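Stock cubes are fine

I have cooked for a living for most of my adult life, and for the past few years I have taught an evening class in soups and stews above a shop on Palacios. At the first class of every term, someone asks me whether they have to make their own stock. They ask it quietly, as if admitting to something. I tell them no, and half the room looks relieved.

The case for homemade stock is well known. It tastes of the thing it was made from, you control the salt, and it uses up bones and peelings. I agree with all of that. I make a pot most weeks in winter. What I object to is the way recipes now treat it as a minimum standard, so that a leek and potato soup, which is a Tuesday sort of meal, begins with a four-hour job from the day before.

Keith Ellery, who took the class last year, told me he had not made soup since his children left home. His cookbook said to use fresh chicken stock "or don't bother". So he didn't bother. He bought tins for nine years.

I would like to see the writer of that line answer for it. A person who makes soup with a cube has still peeled the carrots, softened the onions and stood over the pan. They have something in the fridge for two days. If they get the habit, they may well boil up a carcass one day out of curiosity. If they are told at the start that their soup doesn't count, they won't get that far.

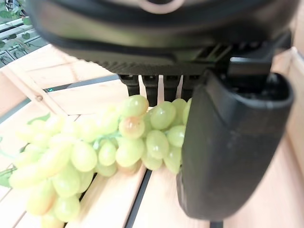 Food & Drink / Opinion

The usual reply is salt, and it is a fair one. Most cubes are salty. I use half of what the packet says, taste at the end and add more if it needs it, and I don't put any other salt in until then. For lentils I often use none at all, only water, a bay leaf and the rind from a piece of hard cheese. Water is underrated. Cinzia Cocco, who taught me to make minestrone, never put stock in it in her life and would have thought it odd to try. The beans and the vegetables make their own as they go.

The other reply is the list of ingredients. People read out the long words on the side of the box as though that settles it. I would sooner know how much of the stuff is in my dinner, and the answer is one small cube between six bowls. Read the label by all means. Then look at what else is in the pot.

There are dishes where I would not use a cube. French onion soup is one, and so is anything clear, or anything you boil down hard for a sauce — the salt gets stronger as the water goes, and you can't take it out again. Risotto I go back and forth on. Lies Desmet, who helps me on Fridays, says homemade or nothing. I have served her one made with a cube and she had seconds, though she says she was hungry.

So I teach both. In the third week we roast a tray of bones and make a proper brown stock, and people enjoy it, and some of them go home and do it again. In the first week we make carrot soup with a cube and a kettle, and it is on the table in 40 minutes. When I ask in August which recipes they have kept up, it is mostly the carrot.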